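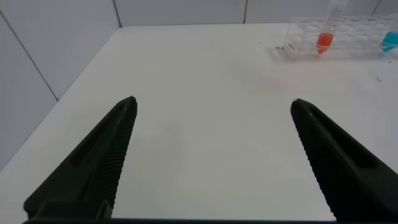 A white laboratory work surface with a tube rack on it.

A tube rack is a holder that keeps laboratory tubes in place and in a known order while they are filled, stored or handled. Racks are found on work surfaces in chemistry, biology and medical laboratories, and in school science rooms. The most common form has one or more plates with rows of round holes, each hole taking a single tube.

Materials

Early racks were made of wood, and wooden ones are still sold for teaching. Wire racks with a plastic coating drain easily and suit water baths. Polypropylene can be sterilized in an autoclave. Clear acrylic lets the user see the lower part of each tube, so the level and color of a liquid can be checked without lifting it out, but it softens at high temperatures and is clouded or cracked by some solvents, including acetone.

Position labels

Many racks carry a letter for each row and a number for each place in the row. A tube in the first row, third place, is then at A3. The same system is used on microplates. Labels may be printed, molded or engraved. Printed labels are easier to read on clear plastic but wear off with repeated wiping.

Graduated tubes
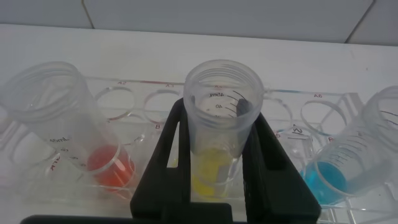 Graduated tubes in a clear rack with red position labels. The liquids are orange-red, yellow and blue.

Tubes used in larger racks often have a printed scale in milliliters. Conical centrifuge tubes are commonly made in 15 mL and 50 mL sizes, with a threaded rim for a screw cap. The scale is meant for estimating volume, and a pipette or volumetric flask is used when an exact amount is needed.

The fit between tube and hole affects how a tube stands. A narrow tube in a wide hole leans to one side, and an open tube that leans can spill when it is nearly full. Racks with a second plate below the first hold tubes closer to vertical. Some makers supply inserts that reduce the size of the holes.

Use in teaching

Colored water is often used in place of reagents when students practice sorting and transferring tubes. The Drostside teaching manual, revised by Parisa Asadi, has beginners write down the position of every tube before moving any of them. The Junholm catalog lists a clear teaching rack as item 1142 and its matching insert as item 1172.

Cleaning

Acrylic racks are washed by hand in lukewarm water with a mild detergent and air dried. Abrasive pads scratch the surface.

See also

Centrifuge tube
Test tube
Microplate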